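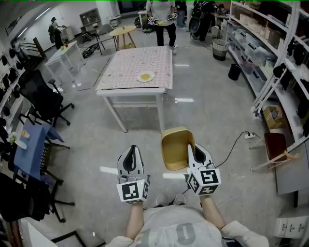 A customer in a shared shop wrote to us that the jaws were the easy part and the markers took the whole evening, and asked if we could put the marker steps first on this page. We have done that.

Garnell Hand Gripper Kit, Part No. 1011

Sold as a pair. Build at home or at the shop bench.

The Garnell kit makes two hand-held grippers, one for each hand. You hold them, walk up to a table, and do the job the way you want a robot arm to do it later. The jaws are white and black, pointed at the tip and open in the middle like a loop. The housing is white. Black-and-white square markers go on the outside so that a camera can follow where each gripper is and how it is turned.

The kit does not include a camera, a computer or a robot arm.

Markers

Climelico marker sheets are packed flat in the lid of the box. Don't fold them.

Wipe the housing with a dry cloth and let it sit until it reaches room temperature. Lay every marker in place dry before you peel any backing. The largest squares go on top of the housing. The smaller ones go on the side faces and the lower face. Left and right grippers do not use the same set, and the sheet is printed with L and R next to each square. Cut outside the white border, never on it. The camera needs that border to find the edge of the black.

Press from the center out. If you get a bubble, lift the marker right away and lay it again. After a day the glue has set and the marker will tear. Spare sheets are sold separately, and most people end up wanting one.

Assembly

1. Fit the pivot pin through the housing and both jaw arms. The flat side of the pin faces the handle.
2. Hook the return spring over the post. Wear eye protection for this step.
3. Add the trigger and its link. Squeeze slowly and check that both jaw tips meet.
4. Route the cable along the channel in the handle and close the cover. The cover screws go into plastic, so stop turning as soon as they are snug.
5. Repeat for the other hand.

If the tips cross when closed, the link is on backward. Take it off and flip it over. You will not need to remove the spring.

Using the pair

Start with light things that have a rim or a lip. A plastic tray is a good first object. One gripper can pinch the tray at the side and tip it up while the other stays free, and you can see right away if the grip slips. Plates with food on them should wait until you can set a tray down without a bump.

A patterned tablecloth is fine under the work. Very shiny floors and tabletops can be a problem when the lights sit low, as a bright reflection next to a marker can hide it from the camera. Move a lamp or shift the table a little and try again.

Two people can work at the same table from opposite sides, each with a pair. Give each pair its own marker set if you do this. Sets are lettered on the back of the sheet, and the letter goes on your order form.

Watch the cable. It should have enough slack that you can reach the far side of the table without pulling the plug. Keep the power strip to the side of where you stand.

Care

Wipe the jaws with a damp cloth after handling food. Keep alcohol and glass cleaner off the markers because they lift the ink. The pivot takes one drop of light oil now and then. If the trigger gets stiff, check for crumbs behind the link before you oil anything.

Store the grippers with the jaws open. The lid insert holds them that way.

In the box

Housings, left and right
Jaw sets, 2
Return springs, 2
Trigger links, 2
Pivot pins and cover screws
Cables
Climelico marker sheet, one set
Printed build sheet

You will need a small cross-head screwdriver, a sharp knife, a straightedge and long-nose pliers for the spring.

Stumico wrist straps

The Stumico strap fits the slot at the back of the handle and takes some of the weight off your fingers during long sessions. It is not needed for the build. If you add it, put it on before closing the cover, or you will be taking the screws out again.

Changes to this page

29/01/2025: Marker steps moved ahead of assembly. Link note added after step 5. The old build sheet still shows the steps in the earlier order, and either order works with the same parts.

Returns are accepted on unopened kits. Opened kits can be exchanged for missing or broken parts. Put the part number and the marker set letter in your message.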